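Housekeeping Operations, Unit 4: Lining the Waste Bin
Handout for Room 308

A translucent white bag, with the rim folded over the edge of the bin.

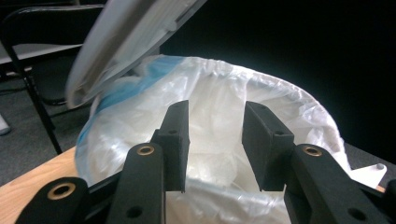
Rutilio Cuevas asked in the January group if the fold must be wide. He had learned at Amstead to leave only a narrow one, and the bag was always falling in when he threw something heavy.

My answer is yes, make it wide -- a full hand, if the bag permits.

Steps:
Open the bag completely and shake it one time.
Push the bottom down with your fist.
Fold the rim outside, all around.
Press out the air between bag and bin.

Wrinkles in the plastic are no problem. For the 55 liter bin we use the large bag from Cellia, which comes in a box of 100. Write in your notebook which size your own workplace uses.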